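Home | Features | Interviews | Equipment | Archive | Contact

Steam at low power: an interview with Margaux Texier

Thursday, May 2, 2019, by Bram Dewulf
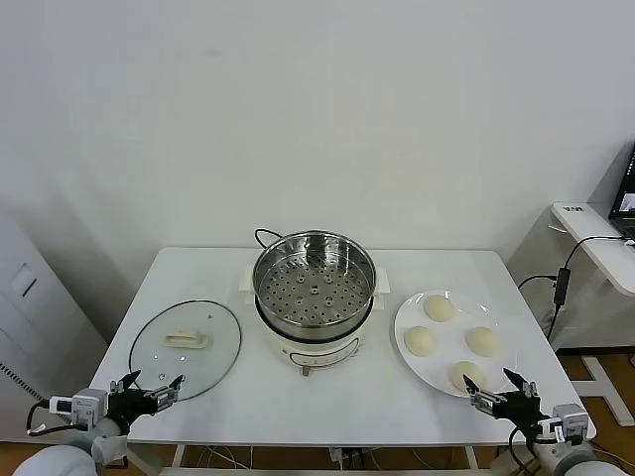 Margaux Texier has tested small kitchen appliances at Langlois for most of her working life, and her main complaint about steam cooking is that people judge it by the clock. "The recipe says 12 minutes and they start counting when they press the switch," she says. "The heating plate has not even brought the water up yet. You are counting the wrong thing."

Her own practice is to start timing when steam leaves the vent in a steady stream. With a shallow fill of cold tap water this takes roughly three minutes on the units she works with, and longer if the reservoir is filled to the line. She sees little use in filling it to the line for a short cook. The extra water has to be heated and contributes nothing to the food.

On wattage she is brief. Once the water boils, a stronger element makes more steam, but the food cannot get hotter than the steam around it. "Above a certain point you are heating the kitchen. The surplus goes out of the vent." What a stronger element does give is a faster recovery after the lid has been lifted, and she considers this the only fair argument for paying more.

Condensation takes up a good part of our conversation. Water collects on the underside of the lid and falls where the lid is lowest. A steep dome carries it to the rim; a flat lid drops it on whatever is beneath. For dough, Texier ties a cotton cloth across the inside of the lid and knots it on top, well clear of the plate. She also leaves the lid on for two minutes after switching off, then lifts it slowly and away from herself. "If you pull it off at once, the skin of the bun can wrinkle. I have seen it often enough to stop arguing about the cause."

Scale is the other recurring matter. Her laboratory in Brarus has hard water, and a thin grey layer forms on the plate within weeks. She removes it with diluted white vinegar, left cold overnight and rinsed twice. She does not boil the vinegar — the smell stays in the seals — and she does not scrape.

The last series she ran, in December, covered 108 cooking cycles on a single unit. Time to first steam had lengthened noticeably by the end, and one descaling brought most of it back. The thermostat showed no drift that she could measure.

I asked whether she steams at home. "Potatoes, mostly. In a saucepan, with a basket."

34 shares | 3 comments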